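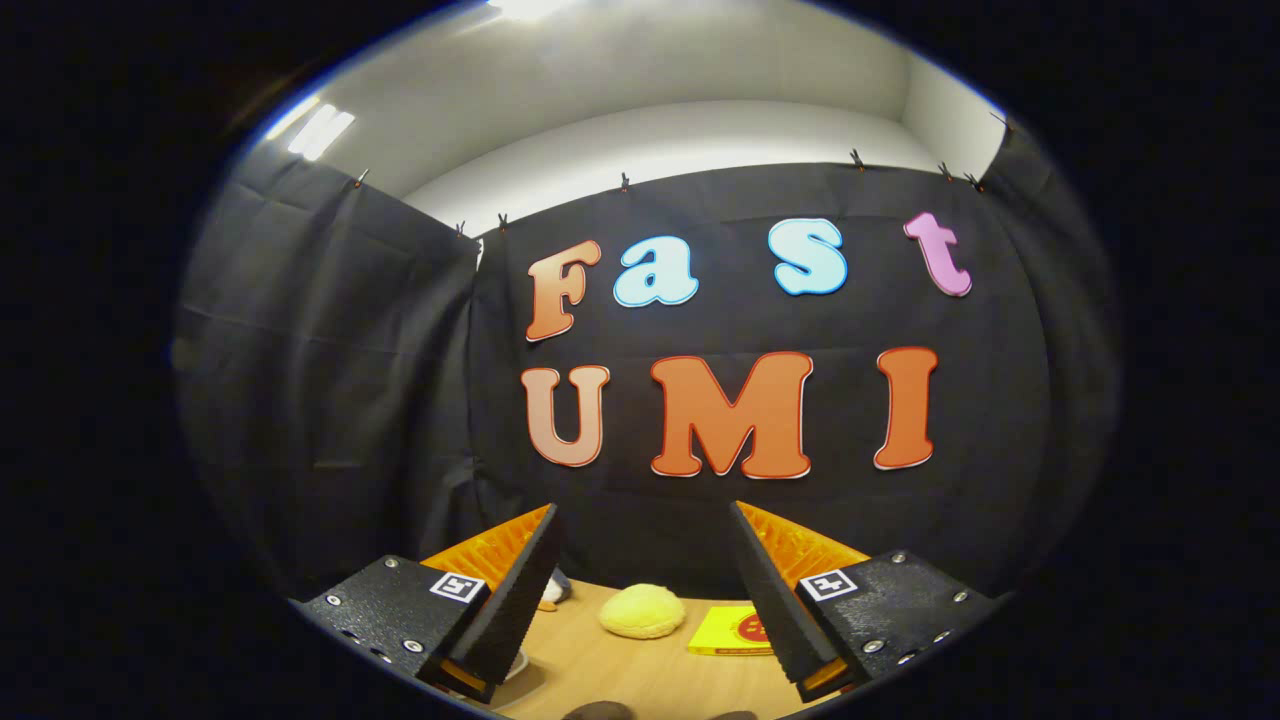 Fond textile noir

Un fond textile noir est une tenture de tissu sombre, tendue ou suspendue derrière un plan de travail, une table de présentation ou un sujet, afin d'isoler celui-ci de son environnement. Il s'emploie en photographie d'objets, dans les stands d'exposition, au théâtre de marionnettes et en atelier. Associé à un lettrage découpé, il sert également d'enseigne ou de panneau de titre. On le distingue du fond papier, livré en rouleau et remplacé après usure, et du fond peint, rigide.

Terminologie

Le vocabulaire provient en partie du théâtre. Le panneau arrière est appelé « fond » ou « lointain », les panneaux latéraux « retours » ou, lorsqu'ils sont étroits, « pendrillons ». L'ensemble formé par un fond et deux retours constitue une « enceinte ». Le terme « taps » désigne en français de scène un tissu noir disposé pour masquer une découverte, c'est-à-dire une partie du local qui ne doit pas être vue.

Matériaux

Trois familles de tissus sont courantes. Le coton gratté, mat et ignifugeable, absorbe bien la lumière, mais retient la poussière et les fibres. Le polyester tissé se lave facilement et sèche vite ; il présente en contrepartie un léger reflet sous éclairage rasant. Le velours donne le noir le plus profond, à condition que tous les lés soient montés dans le même sens du poil. Deux lés inversés présentent des noirs visiblement différents, même lorsqu'ils sont issus de la même pièce.

Le grammage conditionne le tombé. Un tissu léger se froisse et laisse passer la lumière venant de l'arrière. Un tissu lourd tombe droit, mais impose une structure et des attaches plus solides. Les lés destinés à une table sont généralement ourlés sur quatre côtés, l'ourlet inférieur pouvant recevoir une chaînette de lest.

Géométrie

L'enceinte plane se réduit à un seul panneau. L'enceinte en U ajoute deux retours perpendiculaires. L'enceinte courbe remplace les angles par un arrondi continu, ce qui supprime les arêtes verticales et les ombres qui s'y logent. Dans les montages à plusieurs panneaux, le fond est souvent tendu à plat tandis que les retours restent libres et forment des plis. Cette différence de traitement est admise lorsque seul le panneau central porte un motif ou un titre.

Le bord supérieur du tissu n'atteint pas nécessairement le plafond. Une bande de mur reste alors visible au-dessus de la tenture, et les luminaires du local, en particulier les tubes fluorescents, peuvent entrer dans le champ de vision. Le rehaussement de la lisse ou l'ajout d'un bandeau horizontal permet de les masquer.

Fixation

La fixation par petites pinces est la plus répandue pour les installations légères. Les pinces sont réparties le long du bord supérieur, resserrées près des angles et aux jonctions de panneaux, où la traction est la plus forte. Un espacement trop grand produit des festons, arcs affaissés entre deux points d'attache. Les autres procédés sont les œillets, le ruban agrippant, le fourreau enfilé sur une barre et les nouettes.

L'ordre de montage habituel commence par le centre du panneau arrière et progresse vers les côtés. Les retours sont posés en dernier, avec un recouvrement suffisant pour qu'aucun jour n'apparaisse entre les lés.

Lettrage

Les lettres découpées dans la mousse sont utilisées pour leur faible masse, compatible avec un support souple. Une lettre lourde tire sur le tissu et y crée des plis rayonnants. Les caractères arrondis, de style « bulle », se découpent sans angle vif et résistent mieux aux chocs que les caractères à empattements.

Sur fond noir, les teintes claires ou saturées (orange, rose, pêche, bleu ciel) restent lisibles à distance. Un liseré blanc sépare la couleur du fond et renforce le contour, surtout pour les teintes foncées ou dégradées. L'inscription « Fast UMI », composée sur deux lignes de quatre et trois lettres, réunit ces caractéristiques : capitales et minuscules mêlées sur la première ligne, capitales seules sur la seconde, contour blanc fin sur chaque lettre.

L'alignement strict n'est pas toujours recherché. Un léger décalage vertical d'une lettre à l'autre est fréquent dans les compositions à caractère ludique. Pour un alignement régulier, un fil tendu provisoirement devant le tissu sert de ligne de base.

Entretien

Le noir rend visibles les peluches, la poussière de craie et les traces de colle. Le brossage se fait à sec, de haut en bas. Le repassage à la vapeur s'effectue sur le tissu suspendu, après dépose des lettres, car la mousse peut se déformer à la chaleur. Pour le stockage, l'enroulement sur tube évite les marques laissées par le pliage.

Voir aussi

Cyclorama
Pendrillon
Signalétique
Table de prise de vue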